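Spent most of this week on the planner timeouts I moaned about on Monday. Notes, mostly so I can find them again.

The two arms share one planning scene but each had its own request queue. If both asked for a path at once, the second got planned against a stale copy of the first.

You'd get a valid path, then the runtime collision check would refuse it, then a replan, then the same again. Up to 70 retries in the worst log.

Vignesh Namboodiri suggested a single queue with a reservation on the swept volume of whichever arm goes first. Merged as a branch in Plivgate yesterday.

Cost is an extra 42 ms per request on our machine. I can live with that.

Second thing: grip force. The old config had one closing force for everything, which is fine for bottles and bad for bread. It's now a per-item value, with a slower close over the last 4 mm.
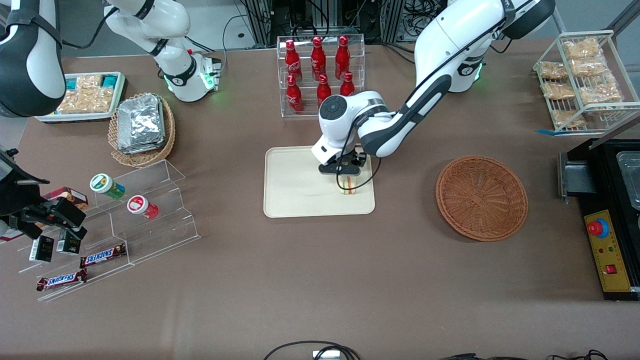
The force value lives in the item file next to the grasp poses, so perception only has to pass an ID and the controller looks up the rest.

Still open: if the ID is wrong you get the wrong force. Bindu Rai wants a low default whenever the classifier score is under 70 per cent. Probably right, I'll try it tomorrow.

Also, whoever set the planner log level to debug in the shared launch file, please stop. It filled the disk twice.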